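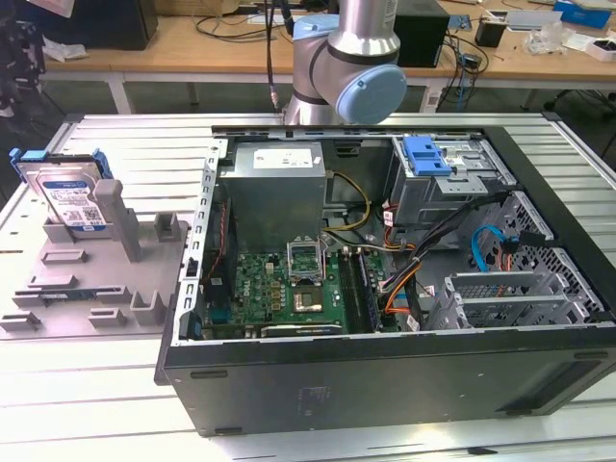
Friday post, because I can't wait for the weekend to write this up!

I finally got to Skitport and walked the line of the old siege works, something I've wanted to do ever since I read the garrison accounts back in February. If you only know the place as the last stop before the ferry, please give it an afternoon. There is so much more left than the guidebook lets on.

Quick background. The town sits on a bend in the Widel, with water on three sides and a low ridge on the fourth, and in the summer of the siege the whole quarrel came down to that ridge. The besiegers held it for 62 days. They had more men, they had the road, and they had two big stone throwers that the accounts grumble about constantly (one broke down twice in its first week, and the carpenter's bill for fixing it is a joy to read). Inside the walls were 70 crossbowmen, a lot of frightened townspeople and a grain store that was supposed to last until harvest.

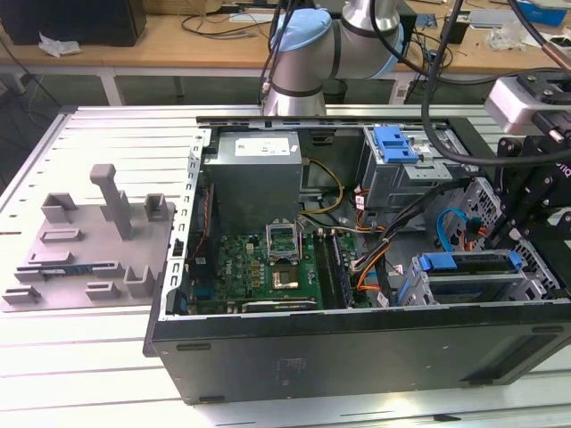
What I love about this siege is the paperwork. Most of the sieges I write about come down to us through one monk with a grudge, writing 40 years later and getting the bridges wrong. At Skitport we have the clerk's rolls, week by week, and they read like someone trying very hard to stay calm. Rope. Vinegar. Nails. More rope. Payment to a boy for swimming to the Gresari bank with a letter. Then nothing at all for 14 days, and when the entries start up again it's a different hand.

I have a theory about that gap and I'm going to be brave and put it out there. The usual story is sickness, and that may well be right, but the new hand also spells the river differently, the way they spelled it on the Gresari side. I think relief got in by boat earlier than anyone has been saying, and brought its own clerk along. It would explain the sudden jump in bread! I still need to check the river tolls for the same month, so tell me in the comments if you've seen them copied out anywhere.
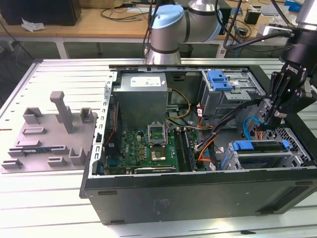

Now the walk itself. I left the old Saab by the ferry ramp and went up the ridge from the south, which I'd recommend, as the north path is all brambles. The ditch is still deep enough to hide in. You can stand at the bend in it, look straight down at the gate, and feel in your stomach how close they were. I said "oh wow" out loud to a sheep.

The east wall is mostly garden fences now, but there's one good stretch behind the chapel with the putlog holes still open. Bring boots, and go in the morning when the light comes in low across the ditch.

Tolls next time, if I can get hold of them.

Posted December 13, 2024
Filed under: sieges, rivers, day trips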